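Cutlery box with a drawer - how do you lot arrange yours?

predholm_pam
1 April 2025
Hello all, hoping for some kind advice. Since we moved to Laltthorpe I've been without proper kitchen drawers, so I've gone over to keeping the everyday cutlery in wood. There's a pale pine box with partitions for anything that can stand up, and a little unit with a dark top and a pine drawer for the rest. I do love the grain on both of them, and the slots keep the long things from toppling about.

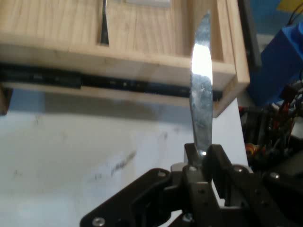 My trouble is the table knives. I can stand them in the compartments or lay them in the drawer with the forks, and I change my mind every week! The blades are getting smudgy and scratched whichever I choose, and I do like to see a clean knife next to a plate.

Mahrous7
Drawer, every time. Knives standing up get knocked against everything else, and you end up fingering the blade to pull one out. I paid 155 for a divided box years ago and it holds wooden spoons now.

Alper Dursun
I'd disagree with that, sorry - a loose drawer is where scratches come from. Stand them up, handle uppermost, and give each one a quick rub with a dry tea towel first. My mother did hers that way for years and they came up lovely.

predholm_pam
Thank you both, even if you've left me exactly where I started! I've also got the little white ceramic rests, and I've been trying one in the drawer to keep the fork tines up off the wood.
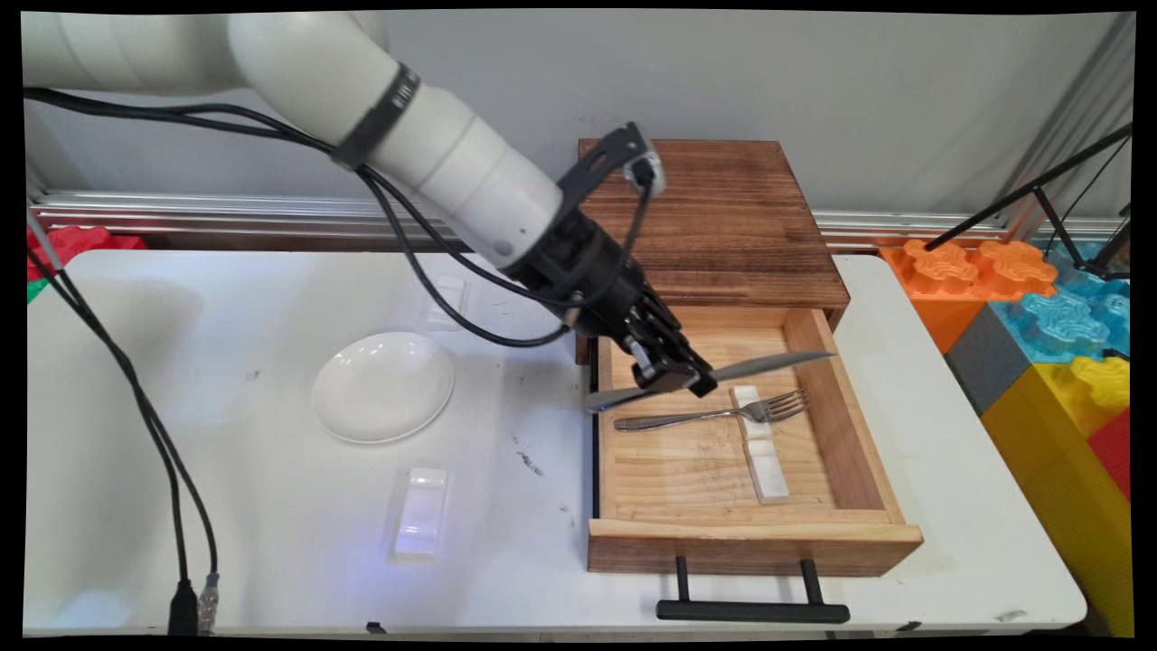 It does slide a bit when the drawer is pushed in quickly, so I may put a scrap of felt under it. I have 2 rests in use at the moment and could spare another for the knives.

Bronard
Felt is a good idea, or cork. I'd still line the whole drawer, Pam, pine marks ever so easily.

Mahrous7
Line it, yes. And knives in the drawer!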